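Technical writer and reviewer wanted, Grirau magazine

Part-time, remote, freelance contract

Grirau is a small magazine and website for people who run free software at home and at work. We have been putting it out for longer than is sensible. We are after a writer who can install things, break them, put them back and then tell readers in plain English whether the exercise was worth their evening.

We should say early on that we are not easily impressed. Every release that lands in our inbox is faster, lighter and more secure than the one before it, and if all of those claims were true our machines would by now be finishing jobs before we started them. The person we want reads a list of new features and wonders which of them will be quietly dropped by the next version. If you have ever used the word "seamless" and meant it, this may be the wrong post for you.

What the work is

You would write two longer pieces for each issue, usually a review and a tutorial, plus short notes for the website when something breaks that readers ought to know about. At the moment our list includes a proper look at Fesen, the lightweight desktop that has promised a stable release three times, and a comparison of backup tools in which Rarum will have to show that it can restore files as well as store them. Plenty of backup programs are very good at the first half of the job.

You would also answer letters. Some of them are about printers. We have no magic for this and do not expect you to bring any.

Reviews are done on real hardware. We will lend you an old laptop and a newer one, and we want both used. Testing in a virtual machine is fine for a first look, but a reader whose wireless card has vanished after an upgrade won't be comforted to hear that it all went smoothly in a window on your desktop.

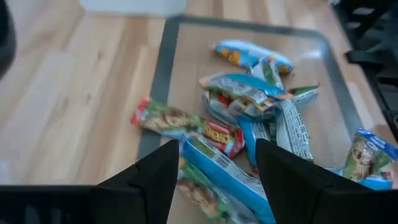

Upgrades deserve a mention of their own. Our readers upgrade far more often than they install from scratch, and most published reviews cover only the fresh install. We ask writers to do both, and to keep the upgraded machine in daily use for a fortnight before filing. It is slow. It also means our reviews come out after everyone else's, and we've stopped minding.

What we need from you

You should be at ease on the command line and able to explain it to someone who isn't. You should have used at least two families of distribution for long enough to be annoyed by both. We don't ask for a degree or for certificates, having met too many of the latter that couldn't mount a disk. Published work is useful, but a well-kept blog or a set of decent bug reports will do just as well.

Please be ready to say "I don't know" in print. Emlyn Meredith, who edits the reviews pages, sends back anything that reads like a press release, and has been known to send it back twice.

If you contribute to a project, tell us. It won't count against you, but you won't review it either. One of our regulars helps maintain Lã, the text editor, and has not been allowed near it in these pages.

What we pay

We pay £115 for a short review and more for long tutorials, agreed before you start. The money arrives within 37 days of your invoice. We don't pay in exposure, and we don't claim the rate will make you rich. There is no office, no table football and no talk of being a family. There is a mailing list, which can get tetchy.

How to apply

Write to Meirion Wynne through the contact form on our website by the end of December. Tell us briefly what you run and why, and attach a review of any piece of free software you no longer use, in roughly 400 words. We would like to know what made you stop. Plain text, please. Attachments in clever formats tend to be opened last.

Covering letters written by a chatbot are easy enough to spot, and we have had a good many. We'd sooner have a spelling mistake or two – Emlyn can deal with those.

Shortlisted writers will be paid for a trial piece, whether or not we print it. We reply to everyone, though in a busy month it may take a while.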